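# Robot club, the tidy-up task

10 Dec 2021

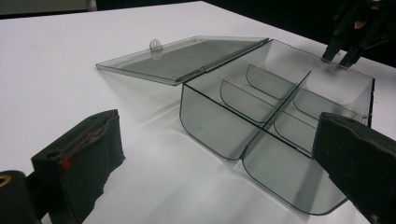 We're on to the sorting task at last, and I've been looking forward to this one since July! For anyone new, I help run the after-school robotics club at Kusdale (I teach maths the rest of the time), and this term the older group have been getting two grippers to work at the same table without bashing into one another. The plan is simple enough to say out loud: open a box, put small things in the right compartments, close the box. The box has been the star of the term so far. It's a see-through smoky plastic one with a divider down the middle and little curved dividers across, six compartments in all, and the lid folds right back flat on the table, so there's no lid hovering in the way when you come in from above. We fought with a different box for weeks that had a lid which would only stand up halfway. I don't miss it.

What I hadn't thought about at all was how hard tinted plastic is to see. To you and me it's a box. To a camera it's a lot of grey edges lying on top of other grey edges, and when the light catches the back corner that bit goes almost white and may as well be table. Frida Brøndum (she comes over from the college to help us, and is endlessly patient) got the students to draw the outline of the box by hand on a stack of printed stills. They didn't agree with each other! Two of them had a furious argument over which line was the middle divider and which was its reflection. Great lesson, completely unplanned, and it took up the whole session.

So now we do a lot of our practice runs by hand. You hold the gripper tool yourself, do the job slowly, and the recording goes into the training pile. The pile is at 157 runs, and we want 200 before we break up for Christmas, which I think we'll manage if the bug that's going round leaves us alone. Some runs are lovely. Some have a very long pause in the middle where somebody has clearly turned round to talk to a friend. We've kept a few of the pausey ones in and thrown the worst out, and I'd love to hear from other clubs about how strict you are with that.

The latch is the other headache. There's a small rounded tab on the lid with a tiny hole in it, and the foam on our finger pads is a bit frayed by now, so getting a proper grip on something that thin is fiddly. Grímur wants to cut new pads out of thicker foam. I'd like to try something grippier, a strip of rubber maybe, and leave the foam alone. We're going to do both and compare, and he's already told everyone his will win. (Grímur Hafþórsson, year eleven, remember the name, he'll remind you anyway.)

The Brarnholm meet is the reason for all the hurry. It's our first time entering and we're one of 42 teams, most of whom have done it before. Each team gets 4 goes at the table and the best one counts, so a bad first go isn't the end of the world, which I keep telling them and they keep ignoring. The rules say you can bring your own container as long as it has a lid. They don't say whether it can start off open. I've emailed to ask. If the answer is no then the latch goes from being a nuisance to being the whole job, and I may have to go and have a lie down.

Next week we start putting things *in* the box, beads first and then buttons. If anybody local has a jar of odd buttons they don't want, please drop it at the school office with my name on. Big ones especially, the tiny shirt ones are a nightmare to pick up.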